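Plandport Newborn Jaundice Study
Frequently Asked Questions for Parents and Referring Offices
Last updated Nov 6, 2024

What is the study about?
We are comparing two ways of measuring bilirubin in newborns. One is the standard blood test, usually taken from the heel. The other is a handheld light meter held against the skin. We want to know how closely the skin reading matches the blood result, and whether the reading that prompts a blood test should be the same for every baby or should change with age in hours.

What is bilirubin?
Bilirubin is a yellow substance made when the body breaks down old red blood cells. The liver clears it. A newborn's liver is still catching up in the first days, so the level rises and the skin and eyes can look yellow. Most babies have some rise and need no treatment. A very high level can harm the brain, and that is the reason hospitals check for it before discharge.

Who is running it?
The study is led by Dr. Yanling Kang. Dr. Zihan Bai is responsible for the statistics. Jianguo Liang is the study coordinator and is the person you will most likely speak to if you call. The laboratory work is overseen by Jiahui Guo.

Where is it taking place?
There are 3 sites: the maternity unit at Plandport, the birth center at Lirnell, and the outpatient newborn clinic at Wada. The same protocol is used at each.

How many babies will take part?
The target is 1,130. That number was set before enrollment began. It gives us enough babies with high blood results to judge the meter where it matters most. Babies with high levels are a small share of all newborns, so a smaller study would have been mostly babies with low readings.

Can my baby join?
Your baby can join if he or she was born at term or close to term, is getting a bilirubin blood test anyway as part of regular care, and has not had light treatment or an exchange transfusion. We need written consent from a parent or legal guardian before the skin reading is taken.

Who can't join?
Babies with a skin condition or bruising at both measuring sites, babies in intensive care, and babies who have already started light treatment. Light treatment bleaches the skin, and a skin reading taken afterward can come out lower than the blood level. We may look at those babies in a later study.

Does my baby get an extra needle stick?
No. We only enroll babies whose care team has already ordered the blood test. If the first sample can't be used, for example if it clotted, a repeat is the care team's decision. We do not ask for a repeat on the study's behalf.

What happens during the skin reading?
A study nurse places the tip of the meter on the breastbone and presses lightly until it clicks. The meter gives off a short flash of light and shows a number. This is repeated and the readings are averaged. The same is then done on the forehead. Your baby can stay in your arms and can be feeding or asleep.

How long does it take?
Allow 20 minutes for the whole visit, including the consent conversation. The readings themselves are over quickly. The skin reading and the blood sample are taken close together so that the level does not have time to change between them. If the gap is too long, that pair of results is left out of the main analysis.

Does it hurt?
The meter does not break the skin. Some babies startle at the click. The heel stick for the blood test does sting for a moment, and you can ask to hold or nurse your baby while it is done.

Are there risks?
We know of no lasting harm from the meter. The tip is cleaned before each baby. The main risk in a study like this is to privacy, and the section on records below explains how we handle that.

Will the skin reading change my baby's care?
No. During the study all treatment decisions are based on the blood test and on the doctor's exam. The care team is not told the skin reading. The laboratory staff are not told it either, so that one result can't influence the other.

Can I find out the skin reading?
Not on the day. You may request it in writing once enrollment has closed. Please keep in mind that it is a research reading and should not be compared with charts meant for blood results.

What exactly are you calculating?
For each possible cut-off on the meter, we count how many babies with a high blood result would have been caught (sensitivity) and how many with a safe blood result would have been correctly left alone (specificity). We also look at the average difference between the two methods and how widely the differences are spread. All of this was written down in an analysis plan before any results were seen.

What does "cut-off" mean in practice?
It is the meter reading above which a blood test would be ordered. If it is set low, very few babies with a high level are missed, but many babies get a heel stick they did not need. Set high, it does the opposite. In jaundice screening missing a baby is the more serious error, so we fixed the sensitivity we wanted first and will report the specificity that goes with it.

Why use more than one cut-off?
A level that is ordinary on one day of life can be a concern on an earlier one. We have divided the babies into 4 age groups by hours since birth, and each group will have its own cut-off. We will also report a single cut-off for all ages so that readers can see how much is gained by the extra groups. If the gain is small, a single number is easier to use on a busy ward.

Does skin color affect the meter?
It can. Earlier work on meters of this kind has shown that readings may run higher or lower than the blood level depending on skin tone. We record skin tone using a printed scale, and the nurse does this before taking the reading. Results will be reported separately by skin tone group. The study may not be large enough to give precise figures for every group, and where that is the case the report will say so.

Which meter is being used?
All sites use the Trerura meter, same model and same software version. Each unit is checked against its reference standard at the start of every shift and the check is logged. The manufacturer has no part in the analysis and does not see the data before publication.

My baby looks yellow but the test was fine. Should I worry?
Looking yellow is a poor guide to the level, in both directions. If the blood test was in the safe range for your baby's age, follow the plan you were given at discharge, including any repeat test. Call your baby's doctor the same day if the yellow color spreads to the legs, if your baby is hard to wake, is feeding poorly, or has fewer wet diapers than you were told to expect. Go to the emergency department if your baby is arching the back, has a high-pitched cry that does not stop, is limp, or has a fever. Do not call the study line for any of these.

Should I put my baby in the sun?
No. Sunlight is not a safe treatment for jaundice at home. Newborns burn and overheat easily, and there is no way to control the dose.

Should I stop breastfeeding?
Not unless your baby's doctor tells you to. Frequent feeding helps the body get rid of bilirubin. If feeding is painful or your baby is not latching, ask to see the lactation nurse.

What information do you keep?
Date and time of birth, weeks of pregnancy, birth weight, feeding type, blood type if known, skin tone group, the skin readings, and the blood result. Each baby is given a study number. The list that connects numbers to names is kept separately at the site where you enrolled and is destroyed when the study closes.

Who can see it?
The study team at your site can see the full record. The central team sees only the numbered record. The ethics board may inspect either one to check that the study is being run properly.

Can I change my mind?
Yes, at any time and without giving a reason. Tell any member of the team. You can ask us to delete the readings already collected, up to the point at which the data are locked for analysis. Your baby's care is not affected.

Is there any payment?
There is no payment for taking part and no charge for the skin reading. The blood test is billed as usual because it is part of regular care.

I work in a pediatric office. Can I refer a family?
Yes, to the Wada clinic only. The baby must have a blood test order on file before arrival. Please fax the order with the referral form and write the hour of birth as well as the date. Forms with no hour of birth are sent back. Questions about referrals go to Muchen Cui at the Wada front office.

Can our office borrow a meter?
No. Meters stay at the study sites.

When will results be available?
Enrollment is expected to end in February. The samples and records then have to be checked before the analysis starts, and we can't give a publication date yet. A plain-language summary will be mailed to every family that ticked the box for it on the consent form. If you have moved, send your new address to the coordinator.

How do I reach the study team?
Ask for Jianguo Liang through the Plandport maternity switchboard during office hours, or leave a message with the nurse at the site where your baby was enrolled. Messages left in the evening are answered on the next working day.
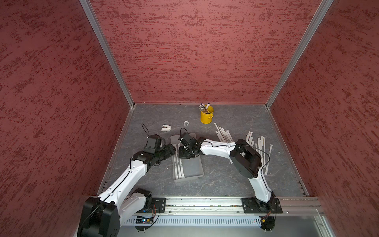 Pens and pencils in a yellow bucket, with a gray tray and paper straws.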